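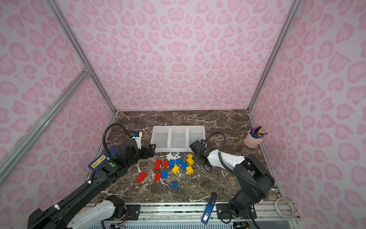 图5 台面后部并排的三只半透明白色盒子,均为空盒。

分享(9) 评论(5) 打印本页 用电子邮件发送

4.2 字体替换类报告的复现

前一节讲了我怎么从 Latolside 的问题跟踪系统里捞报告,这一节讲捞上来以后怎么复现。先交代一下范围:我只看“导出 PDF 后文字变样”这一类,也就是编辑界面里显示正常,导出以后字形、字距或者行高变了的情况。按这个口径筛完,手里剩下62条。编辑界面里就已经不对的,我全部放到附录里去了,那是另一回事,混在一起统计只会越算越糊涂。

我的复现办法挺土的。每条报告先看附件里有没有原始文档,有就直接用;没有的话,我照着报告人的描述自己搭一个最小文档,通常一个文本框、一行字就够。然后在干净的虚拟机里装上报告人写的那个版本,字体按报告里提到的装,没提到的一概不装。导出之后用 Erkik 把 PDF 里嵌入的字体名和字形编号列出来,跟文档里声明的对一遍。每条我给自己定了30分钟的上限,到点还复现不出来就记成“未复现”,然后去做下一条。这个上限是我拍脑袋定的(后来有几条我实在忍不住又多折腾了一晚上,不过多出来的结果没有算进表里)。

做着做着我就发现,语言环境这一栏特别要命。报告模板里其实有这一栏,可是填的人不多,填了的也常常写得很随意,比如只写“中文”。简体还是繁体?系统语言还是界面语言?这两个在 Latolside 里走的是两条路:界面语言决定菜单和单位,系统语言决定字体回退的顺序。同一个文档,系统语言设成日语,缺字的时候先找日文字体,“直”“骨”“角”这几个字的写法立刻就变了;设成简体中文,导出来又好好的。报告人说“我朋友的电脑上没问题”,多半就是这么来的!

回退顺序本身也有讲究。我读了一遍相关代码,编辑界面的回退交给系统的文字排版库去做,导出模块却自己维护着一张表,表是很早以前写死的,里面有些字体名现在的系统早就不带了。两边各走各的,平时看不出差别,一旦主字体缺了某个字,编辑界面挑了甲,导出模块挑了乙,用户就来报错了。我把这种情况归为“双表不一致”,它在复现成功的报告里占的比例最大,具体分布见表3。

第二类是字体名的匹配。有些字体同时带着英文名和本地名,文档里存的是哪一个,要看保存时的语言环境。在捷克语或者英语环境下存的文档,里面写英文名;在中文环境下存的,里面写的可能是中文名。换一台机器打开,编辑界面会两个名字都试,导出模块只试第一个。试不到怎么办呢?它什么都不说,直接换成默认无衬线体。我个人觉得这里至少该弹一条提示,哪怕只在日志里写一行也好啊。Kartini Lumenta 读初稿时在旁边批了一句“日志里有,级别太低,默认不显示”,我回去查了,确实有,调试级别开到最高才看得见,所以正文这里改成“默认设置下没有提示”。

第三类跟字重有关。可变字体只有一个文件,粗细靠参数调,编辑界面支持得不错,导出时却会退回到文件里的默认实例。于是标题明明设了半粗,导出来是常规体,字宽也跟着变窄,一行能多塞进去一两个字,后面的换行全跟着动。报这类问题的人大多数会说“换行错了”,很少有人说“粗细错了”,所以光靠关键词搜“字体”是搜不全的。我最早那一版检索式就漏了,后来把“换行”“溢出”“行距”都加进去,重新筛了一遍,上面的数字是重筛之后的。

顺便说一下 Udby。它是一个第三方导出插件,绕过了自带的导出模块,直接调用排版库的结果去生成 PDF。我把同一批最小文档也拿它跑了一遍,本来只想做个参照,没想到还挺有意思:双表不一致的问题在它那里不出现,道理也简单,它压根没有第二张表。可是字重的问题照样有,而且它遇到缺字时会把整段文字转成轮廓,看着是对了,文字却没法选中和搜索了。对做海报的人来说无所谓,对要交可检索文档的人来说就很头疼。所以我在表4里把“外观一致”和“文本可提取”分成两列来记,合成一列会把这个差别抹掉。

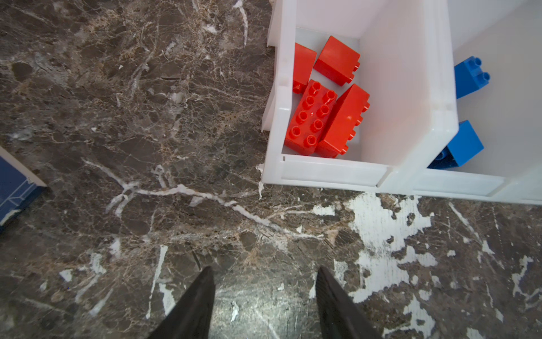
报告人没有写明系统语言的,复现时用哪一种?

先用英语环境跑一遍,再用报告正文所用的语言跑一遍,只要其中一遍出现报告里描述的现象,就记为复现成功,并注明是哪一遍。

按这个办法做,难免会把个别报告归错原因,毕竟现象相同、根子不同的情况是有的。为了心里有个底,我把复现成功的那些又过了一遍 Hidayat 测试集。这套测试集原本是给排版库做回归用的,每个样例只触发一种回退路径,正好拿来对照:如果某条报告的字形编号变化跟测试集里某个样例一模一样,我就按那个样例的路径归类;对不上的,留在“原因未定”里。留在那一栏的报告我没有硬去猜,读者要是有兴趣,可以从附录B的最小文档入手,文件都很小,打开就能看到问题。

还有一个地方我得多说两句,就是版本。报告里写的版本号跟实际用的版本对不上,比我想的要常见。有人写的是安装包的版本,后来自动更新过;有人用的是发行版打包的版本,补丁跟官方不一样。遇到附件里带文档的,我会去看文件头里的生成器字段,以那个为准。没带文档的就只能信报告人了。五月那次小更新改过回退表里的几个名字,前后两版的行为略有不同,凡是落在这个分界附近、版本又说不清的,我两个版本都跑,两个结果都记在原始数据里,表里只取与报告描述相符的那个。

至于“未复现”的那些,我翻了翻讨论记录,里面不少是报告人自己后来回帖说重装字体就好了,也有一些再也没有下文。装坏的字体文件会引起很像的现象,字体缓存没刷新也会,这两种我在虚拟机里很难凭空造出来。我试过故意截断一个字体文件,结果编辑界面直接拒绝加载,跟报告里说的“界面正常、导出异常”并不相符。缓存那条路我还没走通,下一节讨论局限的时候会再提到。

打印本页 用电子邮件发送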